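May 15, 2022

Elisa Martinelli came by for coffee and got me going again on whether a machine could do my kitchen yet. She'd read about one from Rimmont that puts dishes away, slowly, and only if they're dishes it has met before. I said my mother managed that at 60 with a baby on her hip (my sister's, bless her), and we laughed, but I kept thinking about it while I tidied. 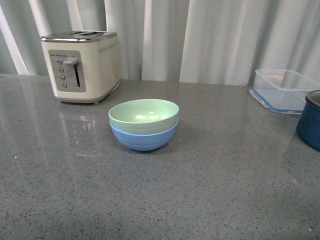
*The counter this afternoon. Green bowl in the blue one, toaster at the back.*

I'd love to see it try those two bowls! Lifting the top one without bringing its friend along takes a bit of fingernail. And the clear container, would it even see that? Elisa thinks five years. I think longer, and I'd still have to wipe the counter myself. Must call her back about the pie dish.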